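Siltden's night bus is coming back, and I get to stay out past nine again

June 2021

Well, it's happening! The late bus between Siltden and the Conico side of the river starts running again next month, and I have to tell you I did a little dance in my kitchen when the notice came through. I've been writing about this bus on and off since it was pulled last October, and I was starting to feel like the only person in town who still had the old timetable on the fridge. 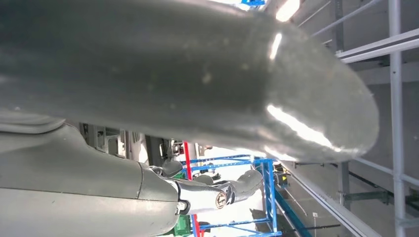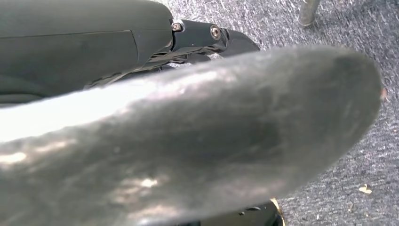
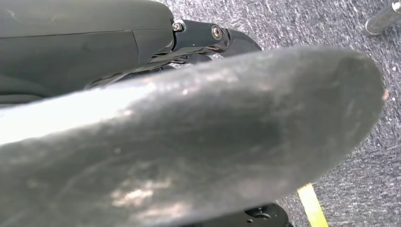
So, the details. The route is the 317, same as before, and it leaves from the stop outside the old post office. The last bus used to go at ten to nine, which meant you could have dinner in town or you could have dessert, and you had to pick. Under the new timetable there are 4 extra trips each evening, and the final one pulls out at 11:40. That's late enough for a movie, late enough for the second half of a ball game, and plenty late for those of us who work the closing shift and have been paying for cabs all winter.

The fare stays where it was. I asked twice, because the last time the service changed we were told the same thing and then the day pass quietly went away. The day pass is back too, and it's good until the last bus of the night, even if that bus is running behind. Kids under five still ride free with a grown-up.

What finally moved things along was the petition, I think, though the transit office puts it down to better ridership in the spring. You may remember the clipboards at the bakery and the hardware store. It ended up with 472 signatures, and for a town our size that's a lot of people standing in line for bread and stopping to write their address down. Mine is in there somewhere (messy, blue ink, I was holding a baguette).

There is one change that I'm less happy about. The bus won't be going down Bassi Lane anymore. The office says the turn at the bottom is too tight for the newer buses, and that drivers had been asking to skip it for a long while. If you live down there, your closest stop is now the one by the playing field, a walk of roughly 20 minutes from the far end, uphill, with no sidewalk for part of it. I walked it myself last week with two bags of groceries and I was not a cheerful person by the top. A few neighbors have already written in to ask for a smaller bus on that stretch, or at least some lighting, and the office says it will look at the numbers in the fall. I'd write in too if I were you. The address is on the timetable, bottom left, very small type.

On the happier side, the late bus should be good news for the places that stay open in the evening. The folks at Skulletti, the pizza place with the skull on the sign, are planning to keep the oven going until eleven once the service starts, and they tell me they're bringing back the corner slice with hot peppers that disappeared over the winter. I would have signed the petition for that alone. The library is thinking about one late night a week but hasn't settled on which one.

A couple of practical things people have been asking me. Yes, you can bring a bike, but the rack only holds two, so it's first come, first served, and the driver can say no if it's crowded. Yes, dogs are fine on a leash. No, the bus doesn't take big bills, and the card reader has been moody on the old buses, so keep some change in your pocket for the first few weeks. Masks are still being asked for on board for now, and there's a box of spares up by the driver if you forget yours.

Printed timetables should be at the library, the bakery and the transit office by the end of the week. The one posted at the post office stop right now is the old one, so please don't go by it. Somebody has already written "soon!!" across the bottom in marker, and no, it wasn't me.

The first late trip leaves on the first of next month. I'm planning to be on it, there and back, with a stop for pizza in the middle, so come say hi if you're riding. And if you have questions about the Bassi Lane change, send them over before then and I'll take the whole pile to the office with me.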